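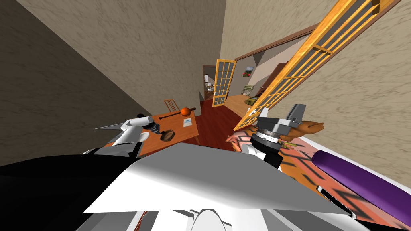 *Zigzag rug in orange, salmon and black, with purple bolster.*

## Pullum bolster, long

A firm cylindrical bolster for a daybed, bench or the floor. The cover zips off along one seam and can be machine washed cold. Dry it flat in the shade, as strong sun will fade the colour.

- Diameter: 147 mm
- Length: 708 mm
- Cover: cotton, 300 gsm
- Fill: recycled polyester

Spare covers are sold separately under the Teltness name and fit all long bolsters made after March. The older Vurkside covers are narrower and won't close. Rug not included.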